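Triagem de objetos ao ar livre: orientações

O presente procedimento aplica-se às bancadas exteriores do espaço Owino.

1. Disponha a caixa aberta sobre o tampo, com os brinquedos do lado de fora.
2. Retire folhas secas e detritos do fundo antes de guardar qualquer peça.

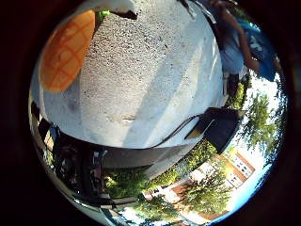
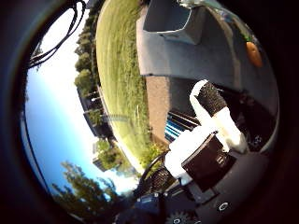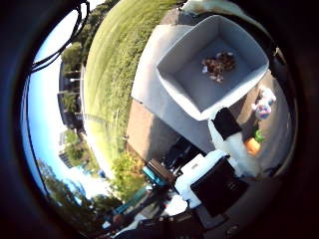 Bancada exterior; na última imagem, caixa branca com detritos castanhos no fundo.

3. Sacuda os peluches e guarde-os por cima - nunca sob peças rígidas.
4. Deixe livre o caminho junto ao relvado.

Dúvidas: Upendo Mwakyusa. Revisto em 13/8/21.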